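In Defense of the Nearly Empty Drawer

I have a theory about dressing tables, and my sister says it isn't a theory, it's just me being fussy with a vocabulary. She may be right! But I've lived with this one through three apartments now and I've had plenty of time to think about it while brushing my hair, so you're going to hear it anyway.

The theory is that the top of a dressing table should be allowed to be a mess, and the drawer should have almost nothing in it.

I know that's backwards. Every tidying article I've ever read wants the opposite. Clear the surfaces! Hide everything! One pretty tray, one candle, and all the real stuff shoved underneath where company won't see it. I tried that for most of a year. I bought the tray (from Kairys, the home store by the bus depot, and it was not cheap) and I swept every bottle I owned into the drawer and felt very pleased with myself until Monday morning.

Have you ever tried to find a lip balm in a drawer full of bottles? They roll. They get under things. You pull the drawer open and everything slides forward with a clatter, you push it shut and everything slides back, and whatever you wanted is now behind the one thing that's too tall to lie down properly. I once bought a lip balm on my lunch break because I was so sure mine was gone, and then found it in May when I took the drawer all the way out to fix the runner. It was wedged in sideways behind a jar of Flollard hand cream I'd also given up on.

So I quit. The tray went to the kitchen, where it holds onions. Everything I use with my eyes half open went back on top, and the drawer got the small stuff that can't stand up for itself, plus a few little bottles that would only get knocked over.

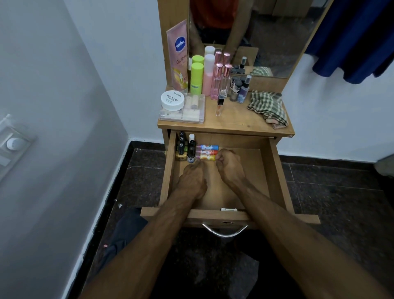
What I like about a drawer with room in it is that you can put things back. That sounds too obvious to write down, but think about how a stuffed drawer works. Taking something out is easy enough. Putting it back means finding the gap it came from, and the gap has closed up, so you leave the thing on the windowsill "for now" and there it lives until you move out. When there's bare wood to spare you just set it down. I can lay lip balms flat against the back and they're right there when I reach in, each with its own wrapper showing, and I don't have to read a single label to know which one I want.

(Yes, I own more than one lip balm. One for day, one for night, one for when I'm annoyed with the other two. I won't be taking questions.)

Now, the top. A friend of mine, Gareth Wragg, came over to help me move a bookcase and looked at my dressing table the way people look at a car with a dent in it. He said, "Don't you want to put some of this away?" And no, Gareth, I don't. Lotion is tall. Cotton pads need to be grabbed with one wet hand. If the lotion's in sight I use it, and if it's in a drawer I have dry elbows till spring. I've run that experiment on myself more winters than I care to admit.

He has a bathroom cabinet with a Kesik lock on it, by the way, and he keeps his toothpaste in there. Locked up! I've decided not to ask.

I'll give the other side this much: dusting is a pain. You have to pick up every single thing, wipe, and put it all down again, and I do it less often than I should. A clear plastic box helps, mostly with the bits that wander off, like sponges. I wouldn't get one with a lid, though. A lid is just a drawer in disguise, and within a week you'll have something sitting on it and then you're moving one thing to get at another, which was the whole trouble in the first place.

My sister still keeps hers the proper way, with a bare top and a drawer she has to hip-check closed. We were on the phone last week and I could hear her digging through it for tweezers the entire time she was explaining why her system is better. I let her finish. Then I told her to dump the whole lot out on the bed and only put back what she could lay down flat, and she said she'd think about it, which means she won't, but I'm visiting at Thanksgiving and I might just do it while she's at the store.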